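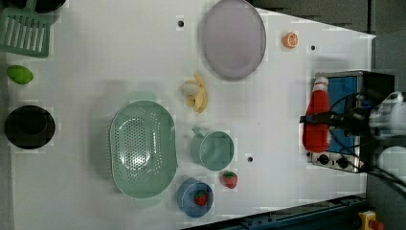
One trial site, in a remark passed on with its November order, asked that the kit's pieces be ordinary shapes a child would recognize, and that replacements be sold singly. Both requests are met in the current edition.

Products > Training Kits > Tabletop > Eron Kitchen Set

Eron Kitchen Set for Robot Arms
By the Neretti product desk, November

The Eron Kitchen Set is a tabletop kit for teaching and testing pick-and-place tasks with a single robot arm. It is intended for schools, training centers and small laboratories. Play food, cookware and a small toy appliance are set out on a white table with mounting holes.
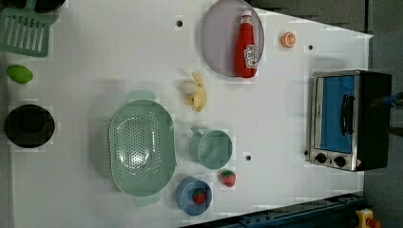 Ketchup bottle on the plate, with cookware and play food.

The task guide contains 16 exercises, beginning with moving one item to a plate. Each exercise states the starting layout and the finished layout. An emergency stop must be fitted within reach of the operator before the arm is powered.

Order code: Eron 394
Price: $549, table and arm not included
Returns: accepted within 60 days, in original packaging

Orders from outside the country are handled by Chambi.

Comments (3)

Tastuvside: Does the guide come in print or only as a download?

Neretti: Both are supplied with the kit.

mk_lab: We ordered a second set of the fruit. The strawberries are the hardest for our students.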